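Household Skills, Level 1
Unit 4: Care of clothes
Handout 2. Folding a shirt on the bed

This handout goes together with the practical lesson in February. Please read it before you come, and bring one shirt of your own, with short or long sleeves. It does not need to be ironed. Students of the Flolton group work in the upstairs room, students of the Astmont group stay in the main room.

1. Why we use the bed

Many of our students do not have a big table at home, so in this course we learn to fold on a bed. A bed is wide enough for the whole shirt and it is at a comfortable height if you kneel or sit beside it. The weak point is that a bed is soft. When you press on the cloth, it sinks a little and the fold moves. Work with flat hands and press lightly.

Make the bed first and pull the cover smooth. A patterned cover can help you, if the pattern has straight lines. Choose one line and put the shoulders of the shirt along it.

2. Words for this lesson

Hem: the bottom edge of the shirt, where the cloth is turned and sewn.
Seam: the line where two pieces of cloth are sewn together.
Cuff: the end part of a long sleeve.
Trim: a narrow strip at an edge, often in another colour.
Crease: a line in the cloth made by folding or pressing.
Knit: cloth made of small loops. It stretches. A woven cloth stretches much less.

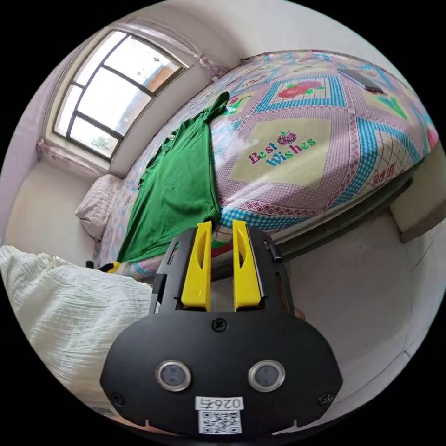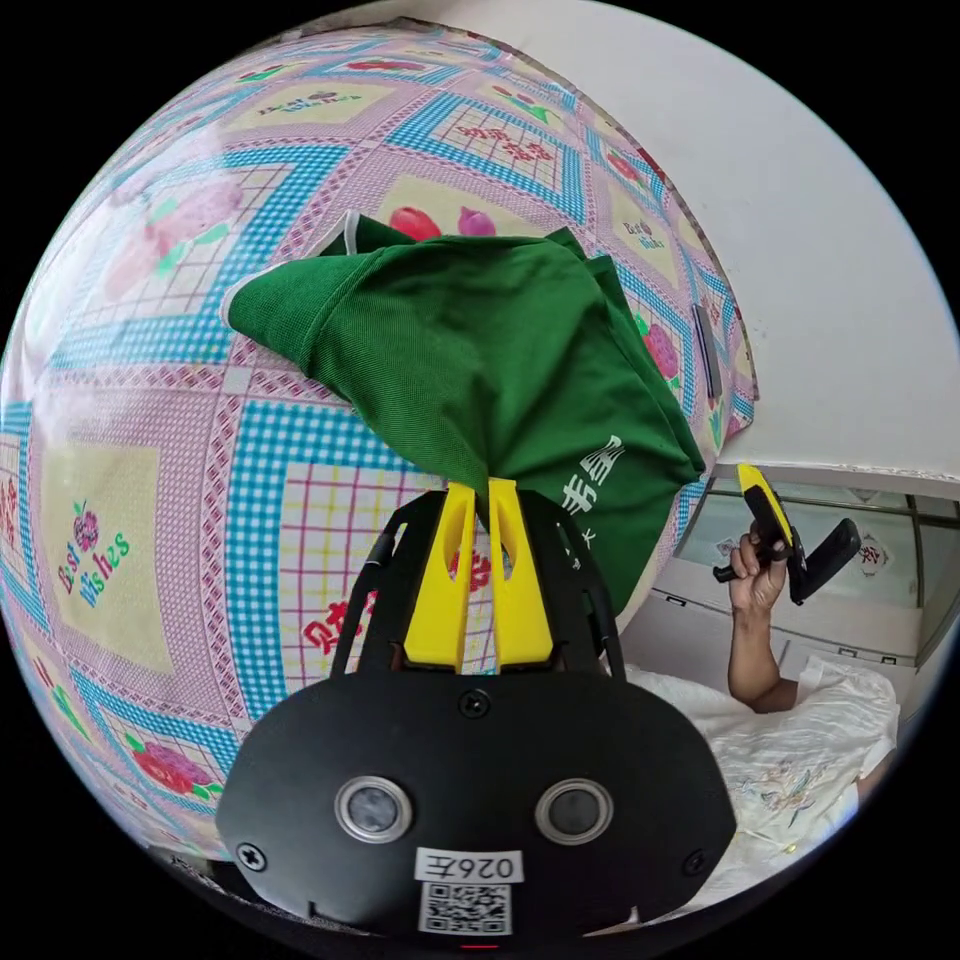

A green garment on a patchwork quilt.

3. The steps

Lay the shirt with its front side down. Take it by the shoulders and shake it once before you put it down, then smooth it from the middle to the sides.

Fold one side to the middle of the back. The sleeve comes with it. Turn the sleeve down so that it lies parallel to the side. Repeat with the other side. Now you should have a long shape of almost 20 cm in width.

Take the hem and bring it up to the middle, then fold once more to the collar. Turn the shirt over.

With knit cloth, do not pull at one point only. Hold the edge in 2 places, otherwise the hem becomes longer on one side and the fold is not straight. If there is printing on the front, try to keep the fold away from it.

4. Usual mistakes

The sleeve is left inside in a ball. Open it completely before you fold the side.
The two sides are not equal. Go back to the first fold, it cannot be corrected at the end.
The shirt is folded when it is still damp. Let it dry fully.

5. Homework

Fold five shirts at home and write down which kind of cloth was most difficult for you. Those who use the Neves workbook can write it on the empty page after Unit 4.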